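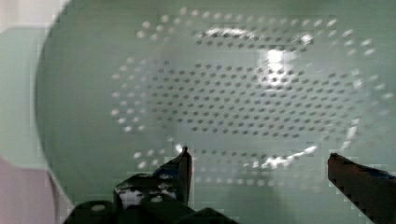
*The wrist camera over the green colander, kitchen table set, Wanutmont workshop.*

## Demonstrations at the kitchen table

The target for the kitchen set is 3,000 demonstrations by the end of December, and the count now stands at 2,664. All of them are done by remote control. The operator sits at the leader arm, moves it by hand, and the robot at the table copies the movement while the cameras record. De Smet wrote the task list, which has 68 short tasks on it, most of them one object moved from one spot to another.

The first 2,000 were recorded with the objects always laid out in the same way. Fornska trained on those and the arm did well until a cup was moved a hand's width, so the layout is now changed before every run.

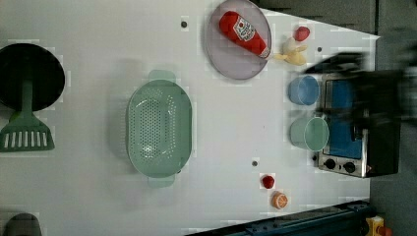

Operators have asked how tidy the table should be. Leave it untidy. Cups can lie on their sides and things may touch or overlap, as long as the object named in the task can be reached. Please don't straighten anything with your free hand during a recording - stop, reset and start again.

Slow, steady movements are still the most useful. If you miss a grasp, back off and try once more in the same recording. A second miss means the run is thrown away. 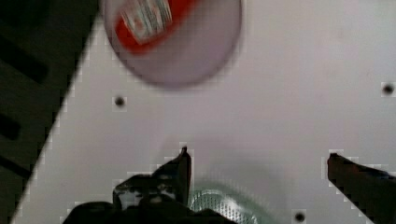
Droterier's new replay tool puts the wrist view next to the table view, and it is worth ten minutes before your next shift. Most of the rejected runs come from fingers closing too early, and the wrist view is the better one for judging this. Look at the gap between the two fingers and at the grey shadow on the white tabletop, and compare them with the table view before you decide a run is good. Mark bad runs in the tool and leave the files where they are.

Booking for January shifts opens at 9 am on the first working day of the month.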